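**Tolis phone won't detect a swapped Skitus battery module**

After the January update my Tolis reports "module absent". The old one still works. Contacts are clean.
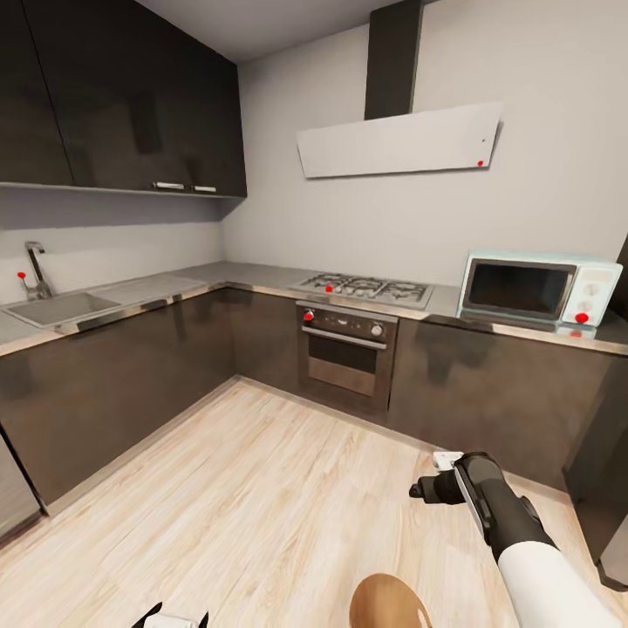
*Kitchen, dark lower units*

**Hélder Guerreiro**

Check the firmware. Build 244 rejects modules rated above 520 mAh.
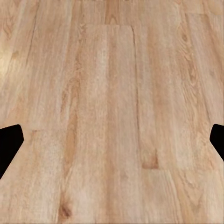 Build 26 of the loader has to go on first.

**Unnur Kragh**

Same here, no fix.
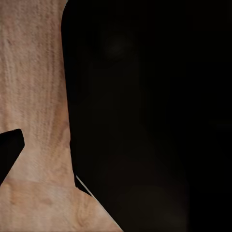 Reseat it with the phone powered off. Work on a flat surface; pale wood with fine grain like that is fine.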